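# Kilell publica sus normas para enseñar tareas a robots, con más casillas que respuestas

2019-11-11

La plataforma sectorial Kilell ha difundido la primera versión de su guía de buenas prácticas para la recogida de demostraciones manuales, el trabajo en el que una persona ejecuta con pinzas de mano los gestos que después deberá aprender un robot. El texto tiene 18 páginas y nueve requisitos. Se aplicará desde marzo a las empresas que quieran usar el sello de la casa.

Sobre el papel, la idea es difícil de discutir. Quien compra datos de este tipo quiere saber cómo se obtuvieron, y quien los produce suele contar poco. La guía pide anotar el modelo de pinza, el estado de los marcadores, la altura de la mesa y la duración de cada sesión. También exige que el operador reciba una copia de las condiciones en las que se graba su trabajo.

El problema empieza cuando se busca quién lo va a comprobar. El sello se concede por declaración propia: la empresa rellena un formulario, abona una cuota anual de 600 euros y recibe el distintivo. No hay visitas previas, ni está prevista una muestra aleatoria de talleres. Trilerer y Bolwood, las dos primeras firmas adheridas, participaron además en la redacción, un detalle que el comunicado menciona en el último párrafo.

Hay otros huecos. El requisito cuarto habla de «superficie de trabajo despejada», sin decir qué se puede dejar encima. El sexto obliga a mantener «orden suficiente» en el cableado del suelo, y suficiente es una palabra que cada taller medirá a su manera. Sobre descansos, la guía recomienda pausas «adecuadas a la tarea» – ni un minuto concreto, ni un máximo de repeticiones. Para quien pasa la jornada con los brazos extendidos y una pinza en cada mano, era quizá el punto más esperado.

Más sólido parece el apartado de marcadores. Cada pinza debe llevar el suyo, con un dibujo distinto del de su pareja, y hay que retirarlo si presenta arañazos o se despega por una esquina. Son reglas que se pueden verificar en un momento. Se echa en falta que el resto del documento esté escrito con la misma claridad.

Kilell responde que se trata de una versión inicial y que habrá revisión a los 18 meses. Hasta entonces, las quejas se enviarán a un buzón de correo gestionado por la propia entidad.
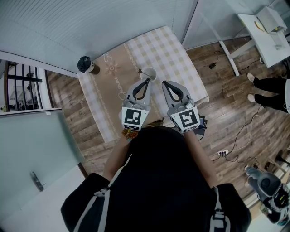
Desde Hirvonen, que no ha firmado, se apunta que sus equipos ya registran casi todo lo que pide la guía y que no ven motivo para pagar por decirlo. La empresa sostiene que aceptaría inspecciones externas, con fecha o por sorpresa, siempre que los resultados se publicaran completos, incluidos los suspensos.

La guía puede descargarse sin coste. El formulario de adhesión, en cambio, solo se facilita a las empresas que lo soliciten por escrito, y la lista de adheridas no se hará pública hasta marzo.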